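What the simulator line is for

I run a small shop that restores furniture, and for two years people have been telling me to buy a robot arm. This spring I finally sat down to work out what that would cost. The first quote, from Zivavard, listed the arm, the gripper, the mount and a line that said "simulation package, 16 seats." There are three of us.

I asked what the seats were for. Senan Hennessy, who sells for them, told me everyone trains in simulation now and I'd be glad of the extras later. I've bought enough sanders to know what "later" means on an invoice.

So I asked for a trial, and got one for April. You pick a rendered house and look at it from just behind the gripper.

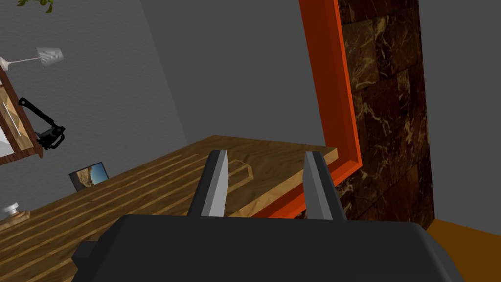 Gripper view in the trial house, fingers open over the table.

I'll give them the wood grain. Somebody took care over that table, and over the pleated lampshade too. What I can't work out is what it tells me about my own bench, which is covered in glue and never has the same thing on it twice. I can't budget from a nice table.

Lamai Chareonsuk, who does our books, was blunter. She wanted to know which number on the quote would go down if the simulation was any good. I put that to Zivavard and got a brochure back. The brochure says 3,000 practice runs overnight. Fine, but practice at what? If the runs are in a house with marble tile on the wall, I'd like to hear how that carries over to a chair leg with the varnish half off.

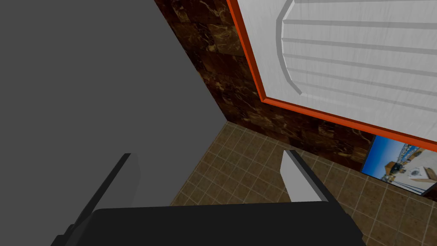

The other quote came from Jirnmont. Their arm is slower and the gripper looks like something off a farm, but the simulator is a separate item at $1,304 for the year and you can strike it out. I like being able to strike things out. They also wanted $100 for a site visit, and I'd pay that tomorrow, as it means a person standing in my shop looking at the actual floor.

For now the plan has the mount, the wiring and a safety fence on it, and the arm is penciled in with a question mark. The simulator is off the list. Senan has offered to extend the trial through the summer. I told him to send me the price for one seat first, in writing, and I'm still waiting on it.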